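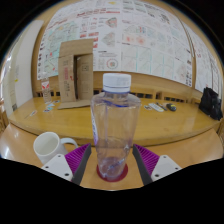 Bottle station, fingers open either side of the bottle, mug to the left.

Gripper fault meeting, Tuesday, 2 pm
Chair: Gergely Kelemen. Also Szűcs, Dorier, Stament (by phone, dropped off before item 4)

1. Last minutes - ok, no changes.

2. The fault. Gripper closes late, or closes and then lets go partway through the lift. 6 drops in 100 picks on the bottle, none on the mug. Szűcs says the close command is in the log every time so its not the software. Dorier not convinced, wants to see the raw log first. No agreement.

3. Pads. Kelemen thinks the pads are glazed, they've done 400 cycles on the same pair. Wipe with alcohol, rerun, then swap if still dropping. Stekwood quoted new pads for August, too late. Szűcs to ask again.

4. Safety. One finger closed while Dorier was resetting the bottle. Pinched thumb, no skin broken, went in the accident book next day (should of been same day). Power was still on. From now: power off at the wall before anyone reaches in, no exceptions for "quick" resets. Stop button to be moved within reach of whoever is reseting.

5. Bottle stays on the red disc for all reruns so results can be compared. Keep water level the same too - needs writing on the run sheet.

Actions
Szűcs - chase Stekwood, clean pads
Dorier - raw log to everybody
Kelemen - move stop button, new line on run sheet
Stament - read item 4 and confirm

No runs till the stop button is moved. Closed 2:40.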